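3.2 Home storage and dosing of liquid cleaning products

Households in the study kept most of their liquid products in the kitchen, either on the worktop or in the cupboard beneath the sink.

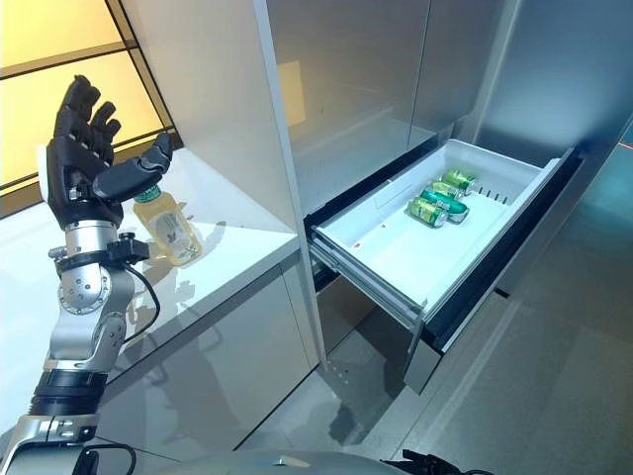 Figure 2. A plastic bottle standing on a white countertop.

The place where a product was kept had a clear bearing on how much of it was used. We compared the amount poured per wash with the amount stated on the label for 494 washing-up sessions, logged by the households themselves in paper diaries. Products kept on the worktop were used more often and in smaller amounts. Those kept in a cupboard were used less often, but each pour was larger and varied more from one session to the next. The difference held after we allowed for household size and for the hardness of the local water supply.

Diaries were handed out at the first home visit and collected at the last one, 20 days later. Each page had space for the time of day, the product, the number of pours and any remark the person wished to add. Bottles were weighed at both visits on the same portable scale, and the loss in weight was set against the diary entries. Where the two disagreed by more than the margin set out in Section 2.4, the household was left out of the dosing analysis but kept in the storage analysis. This applied to 11 households. Most of them had opened a second bottle during the study period and had not written it down.

Three closure types were in use. The flip-top cap, as fitted to the Zoltus concentrate, gave the most even pours. The screw cap gave the least even pours, and several people wrote in their diaries that they did not bother to measure with it. The pump closure sat between the two. One household had moved its Zoltus into an old pump bottle and was treated as a pump household throughout. We had expected the pump to perform better than this. Lewis (Aled Lewis, personal communication) suggested that people press a pump more than once out of habit, whatever volume it gives, and the diary remarks are in keeping with that view - "two squirts, as always" is a typical entry.

Label reading was low in all groups. When asked at the second visit to state the recommended amount, most people gave a figure well above it, and a smaller group said they had never looked. Those who bought the Flastetti refill pouch did slightly better, perhaps due to the large printed scale on the back of the pouch. The pouch buyers were also older on average than the rest of the sample, so the two effects cannot be separated here.

Bottle size mattered less than we had thought. Households with the 830 ml bottle poured slightly more per session than those with smaller bottles, but the difference was small and disappeared when closure type was added to the model. This does not agree with the earlier work in Brastska, where size was the strongest single factor. The Brastska study used new bottles supplied by the researchers and weighed them daily, and people may have poured more carefully from a bottle they knew would be checked. Our households bought their own products and were visited only at the start and the end.

Very few households decanted liquids into unlabelled containers. Where this was done, the container was nearly always kept under the sink, and in every case another adult in the home was able to say what was in it. We return to the safety side of decanting in Section 4.3, together with the Marchuk guidance on secondary labels.

Seasonal effects could not be tested. All visits took place in May, and hand washing of dishes may well be heavier in winter, when more cooked meals are eaten at home. Dishwasher owners were included if they washed by hand at least once a day, and their results are given separately in Table 5.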